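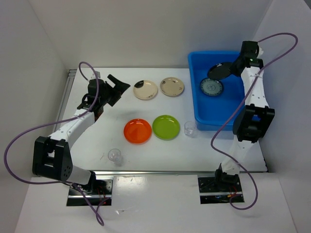 Week 4 notes: teaching by remote control

OK, so last time we moved the arms around by hand and I promised you'd get to drive them from across the room. This week you do! The task is clearing dishes into the bin, and I picked plates on purpose, they're a pain. A flat plate gives you one decent place to grab, the rim, and then you have to tilt it to get it down past the edge of the bin.

Some things I'd like you to try:

Go slow near the rim. If you hesitate, the recording hesitates too, and the policy will happily learn your nervous wiggle.

Leave the glasses for last. Feng-yi's group started with them in April and lost most of an afternoon.

Park the arm you're not using somewhere sensible (open gripper, clear of the other one).

Change the layout between runs. The Raltau set has 2487 demos and far too many start from the same spot.

Your pair owes me 47 clean runs. Botched ones go in a separate folder, please don't delete them. Evangelia has the login sheet.

Reading for next week: Lumenta notes, section 3, skip the proofs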